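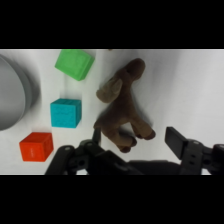 Do you really need a toy storage system?

I have my doubts. Every September the same advice comes around: buy matching bins, label them, sort by color, and the floor will stay clear forever. A reader, Desta Abera, wrote to tell me she bought a Trinitz cube shelf with a bin for every category and still finds blocks under the couch. I believe her. Kids don't file.

Sort by what it can survive

Forget color and size. A plush moose and a handful of hard little cubes don't belong in the same bin, mainly because you'll want to wash one of them a different way. Soft things go in one place, hard things in another. I'd stop there. If the tag on a plush toy is gone, wipe it with a damp cloth and mild soap before you trust it to the machine. Those "toy refresher" sprays mostly smell like a rental car.

Use a bowl you already own

A shallow gray bowl holds small cubes about as well as the Flesteck caddy people keep recommending to me, and you can see what's in it. Deep baskets swallow the small stuff. Keep the bowl out on the table during play and put it up high afterward if there's a baby in the house.
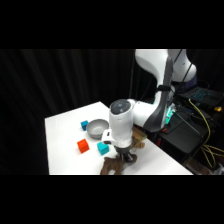
Go easy on the wood

Gnarled, branchy pieces look great next to blocks, and I'm told they're good for the imagination. Maybe. Run your hand over every inch first and sand anything that catches. Brush out the cracks with an old toothbrush. Don't soak wood, whatever the forums say, and let it dry fully before it goes in with anything plush.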